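发件人:Fitska 数据采集小组
收件人:mestlow-users 邮件列表
日期:2019年6月16日
主题:回复:[mestlow-users] 腕部视角的示教数据,叠布任务到底要怎么采?

大家好,

上一封我拖了好几天才回,先道个歉,这阵子白天都泡在台子旁边录数据,晚上回去只想躺着。原信我引在下面,省得各位翻归档。

> 我们这边也想用 Mestlow 做叠布,夹爪是两指的,腕部装一个小相机,
> 另外还有一个固定在支架上的外部相机。现在卡在采集这一步,想请教几件事:
>
> 一、示教的时候,每一条从哪里开始、到哪里结束,你们有没有统一规定?
> 我们三个人录出来的东西长短差得很远,有人夹爪还在半空就按了开始,
> 有人非要等手完全停稳。
>
> 二、失败的那些留不留?我们有人主张全删,有人主张全留,吵到现在没结果。
>
> 三、腕部相机里桌面老是过曝,白茫茫一片,布的边缘倒还看得见。
> 这种要不要重录?还是训练的时候做点亮度增强就能糊弄过去?
>
> 四、标注文件里的“接触”字段,是指碰到布就算,还是夹住了才算?
> 文档里就一句话,我读了好几遍没读懂。
>
> 先谢谢了。我们用的是 Pană 导出的格式,如果跟你们的不一样也请说一声。

好,一条一条来,想到哪写到哪,乱的地方请多包涵。

先说开头和结尾。我们最早也是各录各的,后来发现模型学出来一个很怪的毛病:一上来先在原地晃两下,晃完了才往布那边走。查了半天,是有位同事习惯按下开始以后再活动一下手腕,他录的又偏偏最多(人勤快也有代价啊)。现在的规矩很死板:夹爪张开,停在布旁边,两个指垫都要出现在腕部画面里,停住了再按开始。结束也一样,松开、退开、停住,再按停止。中间你爱走什么路线走什么路线,千万别强求一致,路线有点花样反而好,我们巴不得每个人的手法都不一样。

起始位置倒是要故意打散。我们每录12条就把布重新扔一次,真的是扔,不许用手去抹平,也不许挑好看的褶子。刚开始大家都忍不住要整理一下,布摆得规规矩矩的,结果训练出来的策略只认识规规矩矩的布,稍微歪一点就在空气里夹来夹去,看着又好笑又心酸。布的方向、离桌边的远近、露出来多少白桌面,这些都让它变。夹爪从哪边靠近也变。

贴一张腕部相机的,各位对照一下自己的画面,看看取景差得多不多:
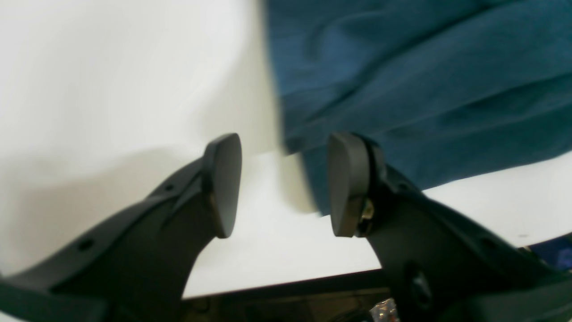
腕部视角:两指张开,布在右上方,指垫之间没有夹东西。

说到取景,相机装的角度真的值得多花点功夫。我们要求两根手指从画面底下伸进来,指尖尽量靠中间,两片指垫完整可见,指垫之间那道空隙不能被任何东西挡着。布是不是对着焦我倒不太在意,背景略微虚一点,训练下来没看出什么影响。反过来指尖要是糊了,那就麻烦了,最后那一小段对准全靠它。

然后是失败的。我的意见是留,但要分开放。我们的目录里有一个单独的文件夹,凡是夹空的、夹到一半滑掉的、把布推跑了的,统统扔进去,文件名前面加个标记。第一轮训练不用它们,等策略能跑起来了,再拿来训练那个判断“夹没夹住”的小网络,特别好用!全删掉真的可惜,录都录了。有一种我们会直接删:录的人中途走神,手停在那儿不动了好一会儿,这种既不算成功也不算失败,放哪都碍事。

还有一种大家容易漏掉,就是“失败以后又救回来”的。第一下没夹到,退一点,再来,夹到了。这种请务必当成功的留着,而且别剪!我们有一阵子嫌它拖沓,把前面那段没夹到的剪掉了,结果模型夹空以后就傻在那里,因为它压根没见过夹空之后该干嘛。后来把原始记录翻出来重新放进去,情况好了不少。教训就是原始记录别删,剪过的另存一份。

过曝的问题,我们也有,桌面是白的嘛,灯又亮,左上那一块基本就是一片白。我的做法是看布和指垫:只要布上的褶子还分得清明暗,指垫的轮廓还在,桌面白成什么样我都不重录。但是曝光一定要锁死!自动曝光比过曝坏得多,夹爪一靠近,画面里黑的东西多了,整张图亮度就跟着跳,同一块布一会儿深一会儿浅。锁了以后再配一点随机亮度增强,够用了。你们要是实在看着难受,换块灰桌布也行,不过换了就从头到尾用灰的,别录到一半换,除非你本来就打算两种都采。

阴影我建议不要去管它。有朋友想方设法把影子打没,我觉得犯不着,真正用的时候哪里会没有影子呢。桌边外面那些乱七八糟的东西也是,不用特意收拾得干干净净,隔一阵挪动一下就好,免得模型拿它当路标。我们还真吃过这个亏:有一批数据背景里的东西一直没动过,测试时一收拾桌子,成功率立刻往下掉,两个人对着日志看了一下午才想明白。

“接触”字段,文档确实写得不清楚,这个怪我,那句话就是我写的。正确的意思是:两边指垫都贴到布、并且夹爪指令已经在往里收,才算1。单边蹭到不算,悬在布上面也不算。空着手张开的时候一律填0,像上面那张就是0。标的时候不要只看腕部画面,它从指根往前看,布离指垫到底还有多远很难判断,最好和外部相机的同一时刻对着看,再加上夹爪开度的曲线。三样都一致就标,不一致就填“不确定”,别硬猜。脏标签比缺标签烦人多了。

格式方面,Pană 导出的可以直接读,就一个坑:它的夹爪开度是反着的,数值大表示合拢,我们这边数值大表示张开。Asten 的转换脚本里有个开关,默认是关的,记得打开。没打开的话训练照样能跑,损失照样往下降,一上真机就全反了,该夹的时候张,该张的时候夹。我第一次碰到还以为是线接错了,拆了半天……

数量嘛,你没问,但我猜后面会有人问。我们目前这个版本分了26批,每批换一个人、换一次布的摆法。我个人觉得批次多比单批录得长重要,同一个人坐在那里录久了,动作会越来越像,后半段基本就是复制前半段。录累了就换人,别硬撑,累的时候录的东西回头看都不怎么样。

换人的时候顺手检查一下指垫有没有歪,螺丝有没有松。这个我们是写在换班单子上的,跟录了几条写在同一行,不写不许交班。指垫歪一点点,腕部画面里看得出来,手感上却感觉不到,等发现的时候往往已经录了一大堆了。

对了,如果你们愿意把数据放出来,哪怕只有一小部分,列表里好几位应该都会感兴趣,包括我。我想看看换一个夹爪、换一张桌子,我们这个策略还能不能认得出布。先发2批给我试试格式也行,压缩包放你们自己的服务器上,把链接贴到列表里就好,附件太大会被退信。

我们这边的采集说明正在改第二版,上面这些差不多都会写进去,改好了我再发一封。谁有不同做法也请直接回到列表里,别单独回我,我邮箱快满了。

祝好
Fitska 数据采集小组

--
mestlow-users 邮件列表
退订请发空邮件,主题写“退订”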